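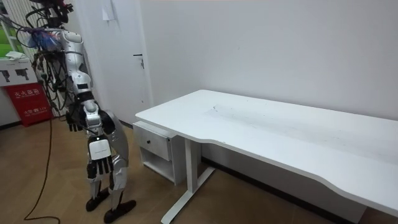 A humanoid robot beside a desk and drawer unit in an indoor work area.

The Junero Practice is a set of written rules for operating humanoid robots in furnished indoor rooms. It covers floor layout, cable handling, hand and arm limits, and the records kept for each work session. The current text was edited by Lok-yiu Hsueh and is used at the Jollusach and Coren sites. It is a house standard and has no legal force.

Scope

The Practice applies to two-legged robots with jointed hands that work at desks, drawers, shelves and doors. Wheeled bases are covered only by the sections on hands and records. Outdoor work is excluded.

Room layout

Part 2 deals with the room. Fire equipment must stay in its assigned place and must be reachable without stepping over the robot or its cables. Doors used as exits are kept clear on both sides. Furniture is set out before the robot is powered, and any later move is entered in the session record.

Power and data lines that cross a floor are to be routed behind the robot where the room allows. Cables on the body are checked at the neck, shoulder and waist — the points where a loop is most likely to catch on a handle or knob.

Hands and objects

Part 3 limits what a hand may do near furniture. A drawer is opened and closed at reduced speed, and no person may reach into it during the motion. Grip force is set for the softest item in the task. Fruit and other items that bruise are checked by eye at the end of each run. 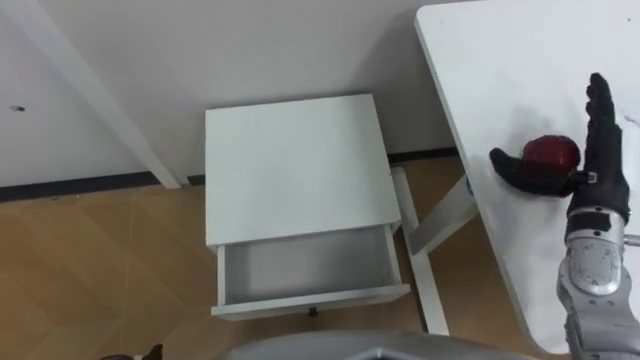
A held object must be put down before the robot takes a step, unless the task plan states otherwise. The default hold limit is 40 seconds. An arm that is not in use stays lowered or in a rest pose named in the plan.

Records

Each session record lists the operator, the task plan, the hand settings and any stop. An unplanned stop is logged even if work resumes at once. The Huang annex, added in March, supplies 19 stop codes and replaces the free-text field used in the first edition. A review of 1,146 records made under that edition found that operators described the same kind of stop in different terms.

Criticism

Operators at Coren have objected to the hold limit, which they consider too short for sorting tasks. The editor has kept the figure but allows a longer hold if the plan gives a reason — a change that some readers regard as a loophole.

Related articles
Cable routing for legged robots
Grip force limits
Huang annex
Stop codes
Task plan (robotics)

Shares: 19 | Comments: 2

Contact | Copyright | Back to top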